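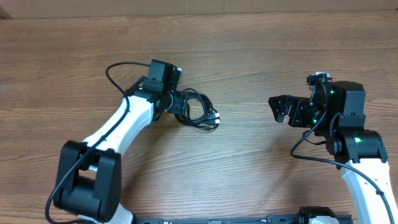 Cloltari, a small workshop in Prurnport that repairs and resells office electronics, has finished the first half of its program to teach a two-armed robot how to handle cables. The company gave the news in a short note dated Dec 24, 2023. The teaching is done by remote control: an operator moves a pair of leader arms, and the two arms over the table repeat the movement. The present task begins with a coiled black USB cable near the left gripper, while the right gripper waits with its fingers open on the other side. The operator must lift the bundle with one arm, offer a connector end to the other arm, and pull gently until the loops come apart. When the cable is straight, it is placed along the front of the table and the recording is stopped.

The program started in July and carries the name Sutanto. Until now the operators have recorded 2,035 demonstrations, of which 353 were removed after review. Most of the removed ones were stopped too early, or the operator had changed his plan in the middle of the movement. Ratih Wuisan, who leads the program, said that such recordings are harmful even when the cable is straight at the end, as the robot learns the hesitation together with the rest.

"We asked people to be fast in the beginning, and this was a mistake," she said. "A slow demonstration is good for us if it is steady. Now we ask them to decide first, and then to move."

Cables were chosen for a practical reason. The workshop receives them in big mixed boxes together with used monitors and printers, and before they can be tested somebody has to untangle them. This work takes many hours and is not liked by the staff. A rigid part, such as a plug adapter, can be picked up in the same manner each time, but a cable takes a new shape whenever it is touched, so a fixed program of movements is of little use.

The operators are ordinary employees of the workshop and they had no experience with robots before. Each one gets two days of practice, in which nothing is kept. After this they work in turns of 40 minutes, with a pause between, as the leader arms are tiring for the shoulders. Haziq Majimbun, who recorded 242 of the demonstrations himself, said that the hard part is the distance. "With my own hands I feel when the cable is stuck. With the arms I must look for it - the loop becomes tight, and then I know I should let go."
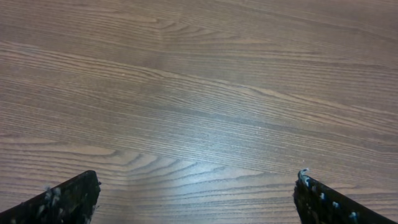
Fikri Nasution would like to see more attention given to failures. In his opinion the operators should also show how to recover when a connector slips out between the fingers, and these recordings should be kept in a separate group, so that the robot has something to follow when a grasp goes wrong. He also suggested that two or three operators is too few, because the robot will copy their personal habits.

Wuisan agreed with the first point. The next part of the program will have 800 demonstrations of recovery only, in which the operator begins from a bad position on purpose: a half-open loop, a cable that lies too far from both arms, or a connector hidden under the coil. About the second point she was more careful. New operators will be added, she said, but one at a time, so that the quality can be compared.

A trial without an operator is planned when the recovery part is complete. It will use short cables only. Longer power cords, and cables of different types mixed together, are left for later, and Cloltari did not give a date for them. The company also said that it doesn't intend to sell the trained system, and that the recordings will stay in the workshop for the time being.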